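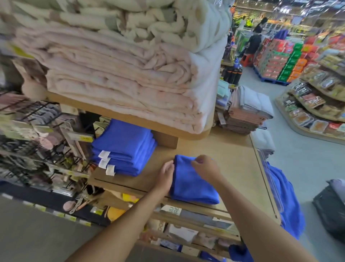

Subject: Re: Towels for the September swim camp

On 1/7/19 the Florlow bookings desk wrote:

> We have 179 confirmed so far and the pool can take up to 200. Last year each swimmer got one towel and we ran out by the second afternoon. Can someone price a better arrangement before we sign with Zudero again?

I've priced it. Zudero will hire us bath towels with laundry included, but they only collect every three days, so we would still be short in the middle of the week. Cindarico collect daily and cost a bit more per towel. They need the final number three weeks ahead.

My preference is Cindarico for the hire, and ask families to send a spare from home. Microfibre is fine for that, as it packs small and dries overnight on the rail. Please put names on the labels in laundry pen. Biro washes out.

Fu hall has the drying room free all week, but the key has to be back at the office by six.

If you object to changing supplier, reply to the list and not just to me.

Camp kit list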